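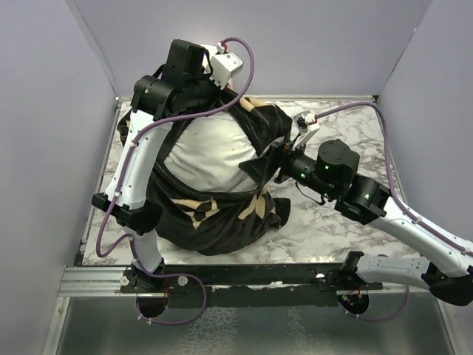

*Dark fabric, bulky and folded, with the pale part in the middle.*

# Bulky wash FAQ - Fostley Wash & Fold

Doonas, sleeping bags, big coats, cushion covers, dog beds. Same questions every winter so have put them in one place. Updated August. Prices at the bottom.

### Do I need to book?

No. Drop off any time the shop's open, 7 am to 6 pm. Busy from May to September, allow an extra day.

### How big is too big?

Largest washer is 16 kg. A king doona fits, a king doona plus the mattress topper does not. If you can't get your arms round it, ring first. Rugs with a rubber back, no. They shed into the drum and we spend the afternoon picking bits out.

### Feather and down?

Yes. Cool wash, low heat, several goes in the dryer with a rest in between. Takes most of a day so no same-day on down, please don't ask at 4 pm. Check the seams before you bring it in. One small hole is all it needs. If we find one we'll stop and ring you.

### Wool?

Wool doonas only if the label says machine wash. Otherwise it felts and comes out the size of a bath mat. No label, we treat it as hand wash and charge the hand wash price.

### Will the dark dye run onto the light bits?

Can happen, mostly first or second wash. Navy, black and dark red are the worst. If it's a mixed item (dark outer, cream lining, that sort of thing) tell us if it's new. We do a damp cloth test on an inside seam and if colour comes off we'll ask before going ahead. Cold water, short cycle, straight out of the drum. Don't leave it sitting wet in a bag on the way to us either, thats how half of the dye transfer happens.

### Can you get a stain out of something pale?

Sometimes. Tea, coffee, sweat, usually good. Old wine so-so. Biro and turmeric, wouldn't hold your breath. Don't hit it with bleach at home first. Goes yellow on some synthetics and we can't bring it back.

### What do you wash with?

Wudeck unscented liquid for nearly everything. Mösli wool wash for wool and down. No fabric softener unless you ask, and never on sleeping bags or rain gear. You can supply your own, just write your name on the bottle.

### Can I skip the dryer?

Yes, line dry is the same price but add two days. More if it's raining. The line is under cover but it's still Fostley in winter.

### My puffer came out flat. Is it wrecked?

Probably just damp inside. Down clumps when it's wet and it can feel dry on the outside well before it is. Bring it back inside the week, we'll run it again free. At home: low heat, couple of clean tennis balls, take it out and break up the lumps by hand every half hour. Slow going.

### How should I store it after?

- Bone dry first. Leave it out overnight even if you think it's done.
- Cotton bag or an old pillowcase. Not plastic.
- Vacuum bags ok for polyester, not great for down. A few weeks fine, all summer no.
- Sleeping bags loose, not in the stuff sack.
- Fold it along a different line now and then, same crease year after year wears thin.

### Do you do repairs?

Small ones. Popped seams, zip pulls, a patch up to hand size. Full zips and relining go to Skultetti Alterations two doors up, we can walk it over for you. They quote seperately and you pay them direct.

### Pet hair?

Fine but shake it out first. Really shake it. Heavy hair gets a $5 surcharge for cleaning the filters.

### What if you damage something?

Tell us within seven days, bring the item and the docket. If we ignored the care label it's on us, repair or fair value for its age. If the label was missing or cut off, it's your risk, and you'll have signed the docket saying so.

### I've lost my docket

Phone number will do. If you've changed numbers, describe the thing as best you can and bring ID.

### How long do you hold things?

Three months. We text twice. After that it goes to the op shop on Mill Street.

### Prices

| Item | Price |
|---|---|
| Single or double doona, synthetic | $32 |
| Queen or king doona, synthetic | $38 |
| Any doona, down or wool | $44 |
| Sleeping bag | $30 |
| Long coat or puffer | $26 |
| Dog bed cover | $18 |
| Hand wash, any bulky item | $52 |

Card or cash. No Amex.

### Parking?

Two spots out the back off the laneway, 15 minutes. Please don't block the bakery's roller door. Ring the bell and we'll come out and grab the heavy stuff.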